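Subject: Re: [shared-room] Bits and bobs on the big table
Date: 2020-09-14

Hello all,

Sorry for the slow answer, I've been over at Morsy most of the week.

> Could someone tell me what's living on the wooden table and what can go?
> We've got the Grelau lot coming in at 11 and I'd like a bit of elbow room.
> Also, are we keeping the red basket or is it going back to Zirnum?

Keep the basket, please! I'm very fond of it. It's the only thing in the place that's the right size for odds and ends, and the mesh sides mean you can have a nosy without tipping it all out. I'd leave it in the middle of the table where everyone can reach.
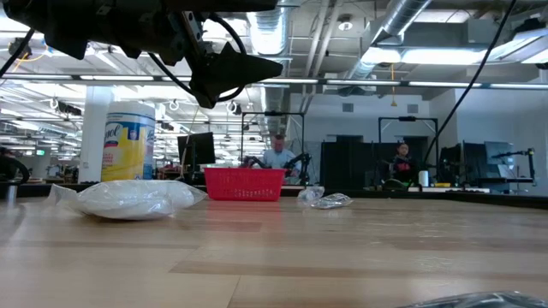 The Lysol wipes stay out as well. They went into a cupboard in December and we were 4 weeks finding them again, so no more tidying them away, however neat it looks. The puffy white bag can go on a shelf if you need the space, only don't squash it under anything heavy. As for the little clear bags, I'd bin any that are torn and fold the rest into the basket (I know, I know, I keep every bag I've ever met).

If you're still short of room, there are the wire shelving units further back. I had a go at sorting ours out at Vudinov over the summer and what worked was giving light things the top and anything you grab daily the middle. Took me a whole afternoon and a packet of biscuits, but it has more or less stayed put.

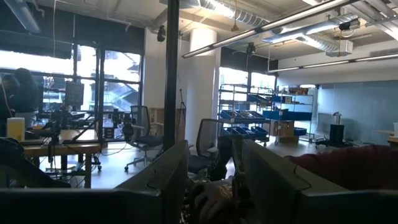 Labels would help too. I've got 12 of the tie-on sort left over, nice thick card, and I can drop them in when I bring the trays back. Does anybody want the trays on the table or shall I stick them straight on the shelves? I don't mind either way, but shout before I load the car.

Cheers,
the one with all the bags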